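The Ferry to Joltach

The last boat to Joltach left at 11, and she was on the dock with her bag well before that. The ticket window was closed. A sheet of paper taped inside the glass said to pay on board.

She had grown up on the island and left it at 17 for a job in Plestel, sorting mail. The job was supposed to last a summer. She stayed until the sorting office shut its doors in April, and by then her mother's house had stood empty for two winters. A letter came from the county asking what she meant to do about the roof.

The ferry was called the Rendance. It was smaller than the one she remembered. A man in a yellow coat took her money and gave her change out of a coffee can.

"Visiting?" he asked.

"I have a house there," she said. It was the first time she had said it that way.

She sat inside by the heater. Across from her an old woman was feeding bits of cracker to a brown dog. The dog's name was Kong, and he weighed no more than a loaf of bread. He looked at her for a while and then went back to the crackers.
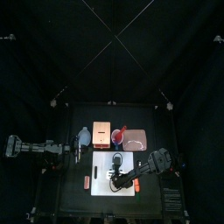 The crossing took 30 minutes. The water was flat until they passed the point, and then the boat began to roll, and the old woman put the dog inside her coat and held it shut with both hands.

"They closed the school," the old woman said. "Did you know that?"

"No."

"The store's still open. Mornings, anyway."

On the island side there was one light on a pole. She walked up from the landing in the dark, past the church and the row of mailboxes. Hers was number 217. The door of it hung open, and there was a bird's nest inside, an old one, flattened by the rain. She left it where it was.

The key stuck, as it always had. You had to lift the knob and lean. The kitchen smelled of damp and cold stove. Her mother's calendar was still on the wall, and under it the shelf with the good plates, and a bucket in the middle of the floor that someone had put there to catch the drip. It was full to the top.

She carried it out to the back step, slowly, and poured it into the grass. Then she brought it in and set it down again in the same place. After a moment a drop hit the bottom — a loud, flat sound in the empty room.

She took off her coat and went to look for matches.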